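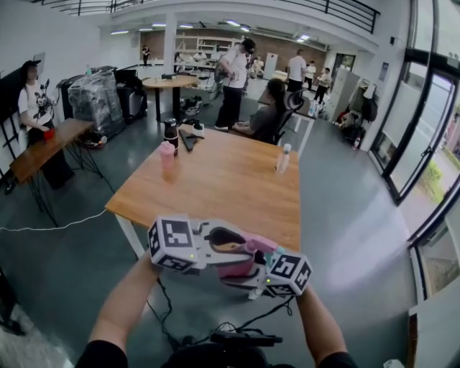 Ornora, June

How to renew the oil on a wooden table top
By Bastian Reuter

A table which is used every day for work gets drinks, elbows, bags and cables on it, and after one or two years the oil is tired. The wood looks gray in the middle and still fine at the corners. When you put down a wet bottle, the ring stays. Many people then think that the table is finished and they must buy a new one, or they go to the carpenter. For an oiled table this is not necessary. You can do the work yourself in one afternoon and one morning, and the tools are cheap.

I wrote this page first for my colleagues in Cullulach, where we share several tables, and later I made it longer after I got questions by mail. I am not a carpenter by profession. I have done this on nine tables until now, and two of them I had to do again, so the mistakes in the last part are my own mistakes.

First find out what is on the wood

This guide is only for solid wood with an oil finish. It does not work on varnish, and it is a bad idea on thin veneer.

Put a few drops of water on a place which is used a lot and wait for ten minutes. On a good varnish the drops stay round and you can wipe them away without a trace. On tired oil the drops become flat, and the wood under them gets darker. If the wood gets darker, you can continue.

For veneer, look at the end of the board. On solid wood the lines of the grain go over the edge and continue on the narrow side. On veneer they stop at the edge, or there is a strip glued on. With veneer you can still clean and oil very gently, but please leave out the sanding completely.

If you see that the surface is peeling in small flakes, it is varnish or lacquer. Then you need another guide.

What you need

Sandpaper, 100 grit and 200 grit
A sanding block of cork
Hard wax oil or table oil, clear
Cotton cloths without fluff, old bed sheets are very good
A vacuum cleaner with a soft brush
Soap flakes or a mild soap without color
A bucket of warm water
Thin gloves
A metal bucket or a jar with a lid for the used cloths

For the oil I use Trindik, the clear one in the flat can. It smells less than others that I tried and it does not make oak very yellow. A friend works with the oil of Appiah and is also satisfied, but it needs a longer time to dry. For a table top of normal office size, 100 ml is enough for two thin coats. Buy the small can. An open can becomes thick after some months and then you throw it away.

Choose the day

Do not do it in direct sun, and do not do it in a cold cellar. A normal room with an open window is best. The oil needs air to become hard, and in a closed room without movement of air it can stay sticky for days.

You should also think where the people will sit in the meantime. The table can't be used from the start of the work until the next day in the afternoon, and wet things should stay away from it for one week.

Step one: cleaning

Take everything from the table, also the things at the back edge which always lie there. If the legs are metal, put some painter's tape on the upper part where they meet the wood. Oil on white paint gives yellow spots later and they are difficult to remove.

Vacuum the top. Then dissolve a spoon of soap flakes in the warm water, make a cloth damp and press it out very well. Wipe along the grain. Change the water when it is gray. At the end wipe one time with clean water and dry immediately with another cloth.

Don't use dish liquid with a lot of perfume, and no cleaner with silicone. Silicone goes into the wood and the new oil will not hold on these places. You will see small round holes in the film, like eyes of a fish.

Let the table dry for at least three hours. If you sand damp wood, the paper is full after one minute and the surface becomes woolly.

Step two: the stains

White rings come from moisture or from heat. Normally they sit only in the old oil, and they go away with the sanding. You don't need toothpaste or mayonnaise or an iron, as it is written on so many pages.

Black spots are another story. They come when water and iron are together on oak, for example under a wet can or a steel screw. They go deep. You can make them lighter with oxalic acid from the paint store, but follow exactly what is written on the package, wear gloves and glasses, and wash the place well afterward. I leave small black spots as they are.

Ink from a ballpoint pen can be sanded if it is fresh. Old ink stays a little bit visible.

Step three: sanding

Begin with 100 grit only when the surface is rough or has rings. If it is only dry and gray, go directly to 200 grit.

Fold the paper around the cork block and sand along the grain with long strokes from one end to the other. The pressure should be light and everywhere the same. Never sand across the grain and never in circles. In the raw wood you will not notice the scratches, but when the oil comes, every one of them is visible.

The danger is to work too long on one bad place. Then you get a small valley, and in the evening with the light from the side you will see it always. If one ring needs more, sand a larger area around it also.

Go very softly over the edges. Two or three strokes are enough there.

After the 100 grit, vacuum everything before you take the 200 grit. One grain of the rough paper under the fine paper makes long lines. After the 200 grit, vacuum again and wipe with a damp cloth. The fibers will stand up a little bit. When the wood is dry, go one time over it with the used 200 grit paper, almost without pressure, and vacuum the last time.

Close your eyes and move your flat hand over the top. The hand finds rough places much better than the eye.

Step four: the first coat

Stir the oil slowly with a flat stick, down to the bottom of the can. Do not shake it, otherwise you have bubbles.

Put a small amount on the cloth, not on the table. Start on the underside of the edge, then do the edge, and then the top, always along the grain. The coat must be thin. You want the wood to look wet everywhere, but you don't want to see oil which is standing on it.

Wait 15 minutes. Then take a clean cloth and wipe off everything that has not gone into the wood. This is the most important moment of the whole work. The table should feel almost dry afterward. Look at it from low down, against the window, and wipe the places that still shine more than the others.

Let it dry overnight.

Step five: the second coat

In the morning the surface may feel a bit rough. Rub it lightly with the old 200 grit paper, vacuum, and put on the second coat in the same way, only with less oil. The wood will not drink so much now. Wipe it off after ten minutes.

In the afternoon you can put light and dry things on the table. For the first week please put bottles and cups on a coaster, and don't leave any rubber feet, mouse pads or plastic covers lying there. They stick, or they leave a mark.

The used cloths

Cloths with oil can become hot by themselves and begin to burn. It is really so, and it happens also with small cloths. Never throw them in a heap into the trash. Put them in a metal bucket full of water, close it and take it outside, or spread them flat outdoors on stone until they are completely stiff.

When something goes wrong

The table is sticky after two days. There was too much oil. Put a few drops of fresh oil on a cloth, rub the sticky place until it becomes soft, and wipe it off firmly with a dry cloth. Then open the window and wait one more day.

There are dull spots next to shiny spots. The wood did not drink equally. Put a very thin coat only on the dull spots, and after ten minutes rub the complete top with a dry cloth.

The color is darker than before. Oil always makes wood darker. Test it before on the underside, where you can also see how it looks after drying.

You see scratches across. Unfortunately you must sand again with 200 grit, along the grain, and repeat both coats.

How often

For a table with daily use I do one thin coat every year, without sanding if the surface is still smooth. Between, I wipe with the soap water once in a month. The desk in my own home gets oil every second year and this is enough.

If you have a question about a wood that I did not mention, write to me and tell me which oil was on it before, if you know it.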